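S'équiper en pinces pour apprendre à un bras à ranger les couverts : mes astuces de budget

Je range des cuillères depuis l'automne dernier, et j'ai fait à peu près toutes les bêtises d'achat possibles. Alors je vous mets ici ce que j'aurais bien aimé lire avant !

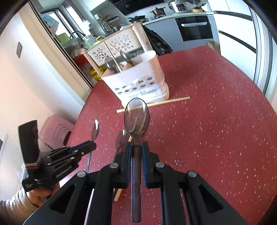

1. Commencez par les pinces à main, le bras viendra après

J'avais repéré un bras d'occasion et j'étais prête à tout claquer dessus. Mon amie Lucrezia Farina m'a freinée et elle a eu raison. Deux pinces qu'on tient à la main, une table, des couverts, et on peut déjà enregistrer des gestes pendant des semaines. Le bras, je l'ai repoussé à janvier (enfin, si le budget tient).

2. Regardez les doigts avant de regarder le prix

Un manche de cuillère, c'est étroit et ça glisse. Demandez toujours au vendeur si les patins se changent sans démonter toute la pince, et combien coûte le jeu de rechange. Chez Pelledance on m'a fait un lot à 30 euros, port compris. Chez Nilik c'était moins cher à l'unité, mais il fallait en prendre dix paires d'un coup... j'ai passé mon tour.

3. N'achetez pas d'objets !

Cuillères, baguettes, égouttoir, pot à ustensiles : vous avez déjà tout ça à la maison. J'ai failli commander un « kit de manipulation cuisine » à 333 euros, et en lisant la liste j'ai reconnu le contenu de mes tiroirs. Gardez l'argent pour les pièces qui s'usent. Si vraiment il vous manque quelque chose, 15 euros en brocante et c'est réglé. Mélangez le métal et le bois, le bois accroche mieux et on prend vite de mauvaises habitudes si on ne travaille qu'avec ça.

4. La table compte, mais pas besoin d'en changer

Kamran Talpur m'avait conseillé un plan de travail uni et mat. J'ai regardé les prix, j'ai refermé l'onglet. Essayez d'abord sur votre table de cuisine telle qu'elle est, avec la lumière que vous avez le soir, puisque c'est là que le bras devra travailler un jour. Une nappe unie peut dépanner si les reflets vous embêtent.

5. Prévoyez une ligne « bricoles » dans le tableau

Vis, ruban, colliers, piles, un câble plus long que prévu. Chez moi ça a mangé nearly rien le premier mois, puis presque un quart du budget le deuxième. Notez tout, même les petits achats au coin de la rue, sinon on ne comprend plus où c'est parti.

6. Louer pour essayer

L'atelier Rashidi prête des pinces à la semaine contre une caution. J'y ai testé deux modèles avant de choisir, et celui que je voulais au départ me fatiguait le poignet au bout d'une demi-heure. Prenez-les en main avec un vrai couvert, debout, comme vous le ferez chez vous.

Prochaine page : comment je compare les devis pour le bras. Si vous avez une bonne adresse, écrivez-moi, je prends !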